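Search this blog
Search

2026-09-18

Quick one, dinner's on the stove. Finally moved the bus commute from the Mernport line to the Iltthorpe one and I should of done it in January. Same fare, fewer stops, and the driver waits if he sees you running. Which I was. Twice this week.

Steps on Monday when I walked the last bit home – 2838. Tuesday 2731. No idea where the other ones went. Same sidewalk, same shoes.
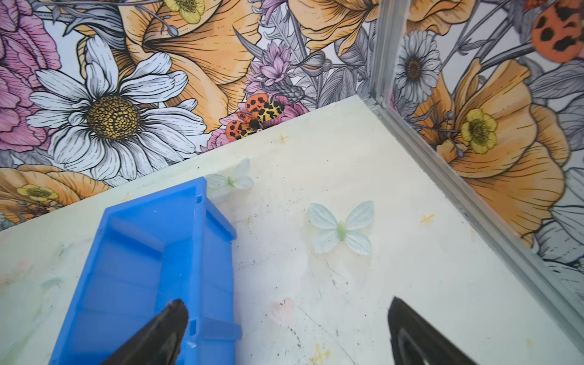 Does the Iltthorpe bus take longer in the rain? By a few minutes, mostly at the bridge, where everyone slows down to look at the river.

Other news. Treltine card readers are on all the buses now, so no more digging for quarters. Mine beeped 3 times before it took the card and the guy behind me sighed so loud. Sorry guy.

Still need a decent bag for the ride, the strap on the old one is going. Anything under 100 bucks that fits a lunch and an umbrela – leave a comment. Ok, pasta's boiling over.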